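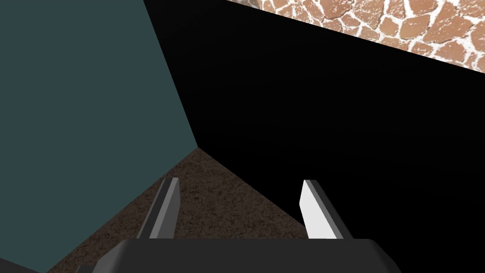 홈 | 기획 | 현장 | 표준·인증 | 지난 호

시뮬레이션 시험에도 규칙이 필요하다
2024-09-09 | 글 Tsegereda Kumsa

로봇 팔을 실제 작업대에 올리기 전에 시뮬레이션에서 먼저 돌려 보는 일은 이제 흔하다. 그런데 그 시험을 어떻게 기록하고 무엇을 근거로 통과시킬지 정해 둔 곳은 많지 않다. 로봇 통합업체 코네스(Konness)는 지난 6월 이 부분을 다루는 사내 지침을 내놓았다. 분량은 29쪽이고, 현장에서는 그냥 ‘시험 지침’이라고 부른다.

지침을 쓴 사람은 검증팀의 길레스피 뷰캐넌이다. 그는 제어 소프트웨어 플레디크(Fledik)의 새 버전을 평가하다가 문서의 필요성을 느꼈다고 한다. 같은 정책을 두 팀이 따로 시험했는데 성공률이 크게 달랐다. 원인을 찾는 데 2주가 걸렸다. 한 팀은 물체를 집어 들기만 하면 성공으로 적었고, 다른 팀은 목표 지점에 놓은 뒤 손가락이 완전히 떨어져야 성공으로 적었다.

“두 팀 다 틀리지 않았습니다. 정의가 없었던 겁니다.” 뷰캐넌의 말이다.

그래서 지침의 첫 장은 용어로 시작한다. 접근, 접촉, 파지, 들기, 놓기를 각각 따로 정의하고, 단계마다 판정에 쓸 신호를 적었다. 접촉은 시뮬레이터의 접촉력 값으로 판정하며 화면만 보고 판정하지 않는다. 파지는 양쪽 손가락의 접촉이 정해진 시간 동안 유지될 때 인정한다. 들기에 성공했더라도 놓기에서 실패하면 그 시행은 실패로 집계하고, 어느 단계에서 실패했는지를 함께 남긴다.

둘째 장은 장면 구성이다. 벽과 바닥, 작업면의 재질과 조명을 시행마다 바꾸되 바꾼 값은 모두 난수 시드와 함께 저장한다. 시드가 없는 시행은 보고서에 넣을 수 없다. 한 조건의 평가에는 최소 900회를 돌려야 하고, 중간에 결과가 좋다고 멈춰서도 안 된다. 초안을 검토할 때 가장 말이 많았던 조항이 이것이다. 계산 자원이 넉넉하지 않은 팀은 횟수를 줄여 달라고 했고, 결국 예비 시험에 한해 줄일 수 있게 하되 그 결과는 외부에 제출하지 못하도록 정리했다.

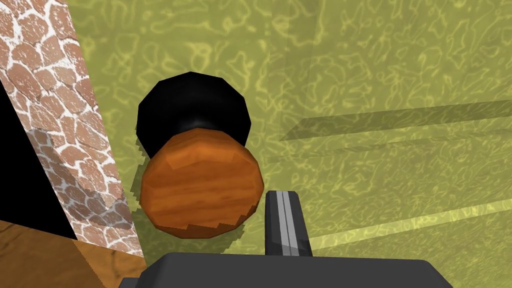
접촉 판정을 화면에 맡기지 않는 이유는 교육 자료에 자세히 나온다. 로봇 손목 쪽에서 본 영상은 깊이를 가늠하기 어렵고, 검토자마다 판단이 갈린다. 검은 덮개 아래 주황색 나무 무늬 몸체가 달린 손잡이 모양 물체 곁에 손가락 끝이 가까이 있어도, 닿은 것처럼 보이지는 않는다는 정도가 영상으로 말할 수 있는 한계다. 지침은 이런 경우 검토자가 ‘근접’이라고만 적고 접촉 여부는 로그를 따르도록 한다. 로그와 영상이 어긋나면 시행을 버리지 않고 별도 목록에 옮긴다.

무늬와 그림자에 관한 조항도 있다. 배경 무늬가 복잡하거나 물체에 그림자가 걸리면 인식 모듈이 윤곽을 잘못 잡을 수 있다. 현장에서는 그런 장면을 비현실적이라며 빼자는 의견이 나오곤 한다. 지침은 결과를 본 뒤에 장면을 빼는 것을 금지한다. 제외 기준은 시험 전에 문서로 정해야 하고, 제외한 장면의 수와 사유는 보고서 본문에 실어야 한다.

셋째 장은 실기 시험으로 넘어가는 조건을 다룬다. 시뮬레이션 통과는 안전 승인이 아니라는 문장이 장의 맨 앞에 굵은 글씨로 들어가 있다. 통과한 정책은 먼저 낮은 속도와 낮은 힘 한계에서 돌리고, 작업자는 비상정지 장치에 손이 닿는 자리에 선다. 위험성 평가는 실제 설비를 기준으로 새로 한다. 시뮬레이션에 쓴 물체의 질량과 마찰계수도 실측값과 대조해야 한다.

협력사인 슈테르넨(Sternen)은 이 지침을 거의 그대로 받아들였다. 반면 그리퍼를 공급하는 에스포시토(Esposito)는 기록 항목이 너무 많다고 본다. 시행 하나에 딸린 기록이 늘어나면 저장과 검토에 드는 비용도 같이 늘어난다는 것이다. 뷰캐넌도 그 점은 인정한다. 최근 평가 한 건에서 나온 시행은 2203회였고, 별도 목록을 사람이 검토하는 데 거의 29시간이 들었다. 그는 로그와 영상이 어긋난 시행만 전수 검토하고 나머지는 표본으로 보는 방안을 개정안에 넣었다.

개정안에는 물체 모델의 버전을 표기하는 조항도 새로 들어간다. 지금은 같은 이름의 모델이라도 다각형 수나 충돌 형상이 다를 수 있고, 보고서만 보아서는 구분이 되지 않는다. 앞으로는 겉모양 모델과 충돌 모델의 버전을 각각 적어야 한다. 에스포시토는 그리퍼 모델에 대해서도 같은 표기를 제공하기로 했으며, 손가락 끝의 형상을 바꿀 때는 변경 내역을 시험팀에 미리 알리기로 했다.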